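Luvia House Pantry Group
Minutes of the meeting held 24 Jun 2024

Present: Lucian Ilie (chair), Tincuța Ilie (minutes), plus the shelf and front desk crews.
Apologies: none received.

1. Previous minutes
Accepted with one change. The delivery from Gandlow was noodles only, no canned goods.

2. Budget
The food line for the year is 3000. Lucian reported that dry goods are within it so far. The quote from Keltel for new shelving was read out and left until July.

3. Sorting snack and noodle packs
Tincuța went over how the packs are being sorted. They go on the butcher-block table and the bins stand in a row along the far edge. Packs are stood up in the bins, front to back, so the front one can be read without digging. Red-orange packs and dark maroon packs go in separate bins. The front desk asked if the dark ones could have a bigger label, as the names are hard to read from the counter. Agreed.

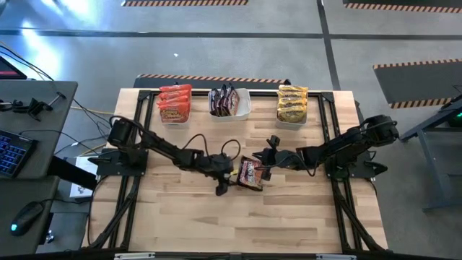 4. Dates
The shelf crew found 23 packs from the spring delivery past their best-by date. These have been taken off the shelf. From now on dates are checked at the table, before a pack goes in a bin - not at the counter. Older dates go to the front.

5. Noodles
Ramen is still the item most asked for. Lucian suggested a limit per household. After some discussion it was left as it is, to be looked at again if the stock drops under 60 packs. Yellow and orange-red wrappers are to be kept apart, since people ask for them by color. Torn wrappers are set aside and not handed out.

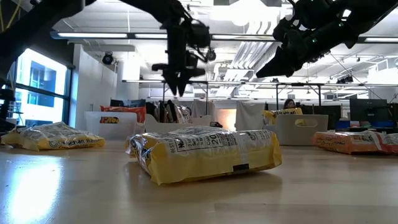

Item 5: ramen packs on the table, storage bins behind.

6. Bins
The translucent bin with the handle opening is liked by the desk crew and more of that kind are wanted. Tincuța will ask at Ghiță what they have and bring prices.

7. Actions
Lucian - reply to Keltel about the shelving.
Tincuța - bin prices, larger labels for the dark packs.
Shelf crew - date check on all noodles before the next delivery.

Next meeting in July, same room.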